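Gislow Two-Arm Bench Kit (arms not included)

Home > Workshop > Bench builds > Gislow

Price on request, collection from Stirnside or pallet delivery
Lead time: 8 weeks
Page last revised August 12, 2020

The Gislow is a bench for people who already have a pair of small robot arms, or are well on the way to having them, and who would rather like somewhere sensible to bolt them down. It began as my own bench at home, got too big for the spare room, moved into the shared workshop at Stirnside, and has been taken apart and put back together there more times than I care to remember. What you get now is the version that Wulan Raju and I finally stopped fiddling with (well, nearly).

It puts both arms along the near side of a plain pale worktop, one at each end, so that they can reach in over the same patch of table from either hand. We like it best for soft things. Cloth is a lovely material to practise on because it costs next to nothing and no two goes come out quite alike, and a good big square folded corner to corner will keep a beginner happy (and now and then very cross!) for a whole weekend. Satin is harder than cotton, by the way. If it's your first build, start with a tea towel.

What comes in the box

The worktop, cut and edged. The aluminium rail for the front edge. 2 mounting plates, drilled for the Miltivdale base pattern; tell us if your arms use something else and Dimas Santoso will drill them to suit at no charge. Slotted trunking for the run between the bases. Frame profiles, corner pieces and light grey side and back panels. A bag of cable ties, which is always a bigger bag than you think you need and is always empty by the end. Printed instructions, 28 pages, with Melur Liew's drawings, so much clearer than the ones I did.

What you'll need to find yourself

Arms, grippers, power supplies, a computer and whatever cameras you like to use. You'll want a set of hex keys, a decent square and a second pair of hands for the back panel. I have done the back panel alone and I don't recommend it. 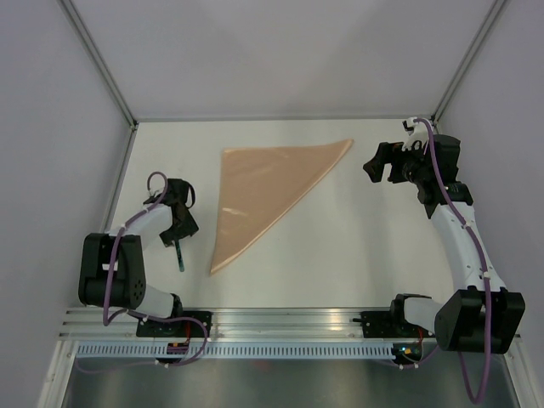
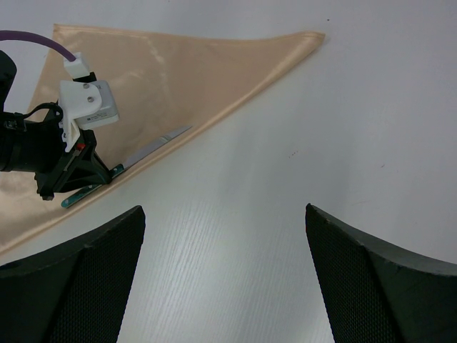 Peach cloth folded into a triangle on the worktop at Stirnside. The second view is from down at one of the grippers.

A few notes on putting it together

Do the rail first and do it slowly. Everything else takes its line from it, and if it's out by a hair at one end you will be chasing that hair all the way round. Fit both mounting plates finger tight, stand the arms on them, check that each can reach across the middle of the table without leaning on anything, and only then do the bolts up properly.

Leave more slack in the cables than looks tidy. We run ours in purple, tied down along the links of each arm, with a generous loop left up by the gripper. Fold the arm right up and stretch it right out by hand with the power off before you trim a single tie. Sumaiya Debnath snipped hers the evening before an open day and had to do the whole left side over again.

Keep the worktop clean. Crumbs and bits of swarf seem to travel across it by themselves, and satin finds every one of them. A damp cloth will do, nothing scratchy.

If your fingertips are smooth and hard, try something with a bit of texture on the inside face. We tried 7 different coverings over one winter and ended up preferring a fine mesh, although Wulan still sticks up for rubber.

Options

Lyimo drawer unit, to go under the bench and hold all the things that otherwise live on top of it. Taller side panels, if you share your workshop with somebody who does a lot of sanding. Spare worktop, for when you drill through the first.

Collecting and delivery

You're very welcome to come and see the bench before you order, and to bring your own gripper along if you'd like to try it over the table. The kettle is usually on. Endang Sinaga looks after bookings and deliveries, so please write to her first, as we're not always in during August. Pallets go to the kerb only, and the long box is heavier than it looks, so do have a friend about.

Related: Lyimo drawer unit | Miltivdale base plates, pair | Cable ties, small, white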